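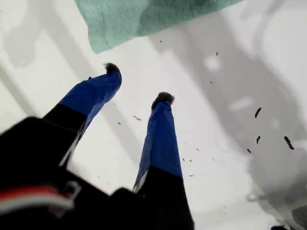
Figure 7.1 Two gripper fingers in blue covers, with dark, fuzzy tips.

Chapter 7
Looking After the Fingers

A gripper earns its keep at the last half inch. You can tune a motor all day, but if the fingertips are worn or dirty, cloth will slip, bunch or drop. That makes this one of my favorite chapters – small parts, simple tools, and a change you can feel right away!

We will work on the Tralow cell from Chapter 6, now set up for handling towels. Its service card, written at Kustia, calls for a fingertip check every 500 picks and new finger covers every 2000. Start with the table. Crumbs and grit get carried into the fabric and rubbed into the tips, so brush the surface before you touch anything else. Then stop the arm, lock it out, and look at each finger from the side and from the end.

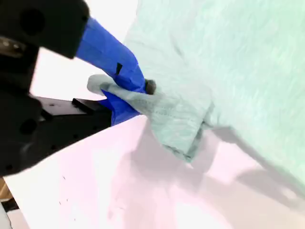

Figure 7.2 Gripping a folded cloth. Note where the fingertip presses into the folds.

Cloth is a wonderful test piece. It bends, it hides its own edges, and a thick seam loads the tip differently from a single layer. In Section 7.1 you will inspect the covers for creases and loose ends. Section 7.2 deals with changing the tips, and Section 7.3 with a test run of 100 picks, logged on the Civier sheet at the back of the book. Keep a pencil handy.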